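The Slow Hand in Aisle Four

Restocking is dull work, and stores have trouble finding people for the late shift. That makes it an obvious job to give a robot. Susix, a small firm that builds software for robot hands, has spent the year since November trying to teach one to tidy a snack shelf.

Rocío Betancur runs the trials. Her team has logged 2793 attempts at picking up a single item, and she still won't call the job solved.

"Cans are the friendly ones," she says. "Boxes fall over, and then you have a flat thing against a back panel and no room for fingers."
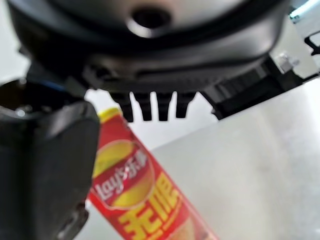
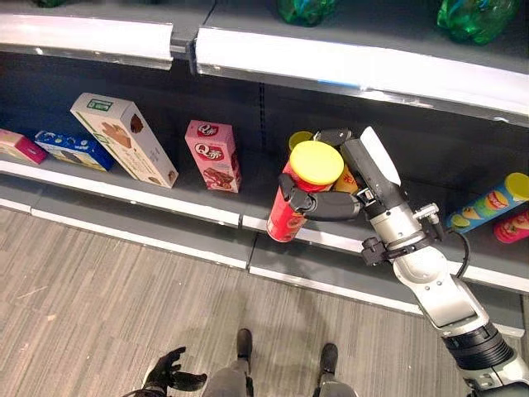
A red snack can with a yellow lid at the robot's hand, from close up (first photo) and at the shelf.

Speed is the other problem. A good clerk can face up to 50 items in the time the machine needs for a handful. It also needs someone nearby when a box tips over.

Valderrama, a grocery chain following the trials, says it would take a slow robot if it could work alone overnight. Betancur thinks that is still years off. For now, her team is moving on to bags of chips.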